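## First group show, should I frame works on paper or hang them bare?

Asked by **Isla Tapsell** in *Exhibiting & Galleries*

I got into a juried group show at the Drovholm gallery and I'm still grinning! Four of my monotypes were accepted, all on heavy cotton paper, 22 x 30 inches. The prospectus says work must be "ready to hang" and then says "alternative presentation considered." That's it. Opening reception is in January.

The local shop quoted me $272 per piece for a float mount with museum acrylic. I love how the deckled edges look with nothing in front of them, and magnets would cost me next to nothing, but I don't want to look like I didn't bother.

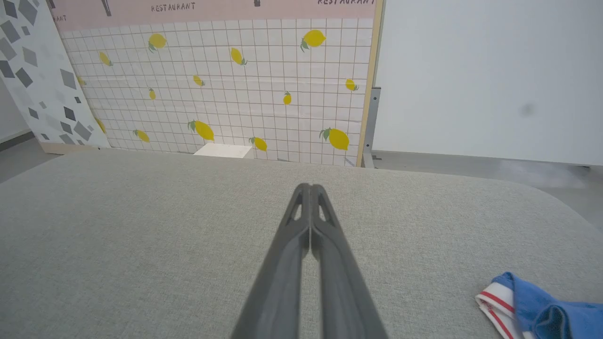
Also, the entry form wants an insurance value for each print and I have no idea if that's the same as the sale price. Has anyone here shown unframed prints in a juried show? Did it hurt sales?

---

### Answer 1 (accepted)

Congratulations, Isla! Four out of four is terrific.

Email the gallery before you spend a dime. "Alternative presentation considered" usually means somebody has to say yes, and you want that yes in writing. Ask these:

- Are magnets or clips OK on their walls?
- Who installs, you or them?
- Does their insurance cover unframed paper?

The last one matters most. I had a wonderful time in a show called Stundano, everything on magnets, walls looked amazing, and then I read the loan agreement properly and found that bare paper was excluded. Nothing got damaged, but I didn't sleep much that month.

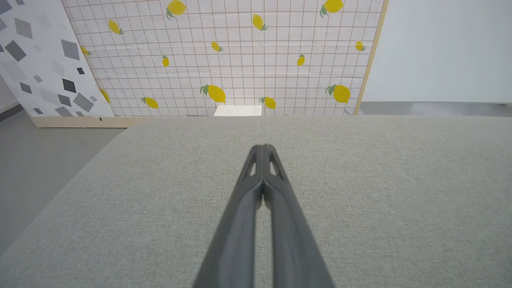

If they say no to magnets, look at ready-made frames in a standard size. I use the Vestov ones in plain maple, $85 each, and cut my own spacers from foam board so the print stays off the acrylic. You still see the deckle and it's a really fun afternoon once you get the hang of it.

Insurance value: read their form. Some places want full retail, some want retail minus commission. I put retail unless they tell me otherwise.

— Rhys Trevaskis

---

### Answer 2

Magnets all the way!! Saw a print show in Bragança hung like that and you could see every bit of plate texture. Bring cotton gloves and extra magnets.

---

### Answer 3

Frame one, hang three bare? Might look odd, depends on the prints. Buyers at my shows do ask for framed, though, and I've sold more that way. Check what the shop charges without the museum acrylic too, mine dropped the price a lot.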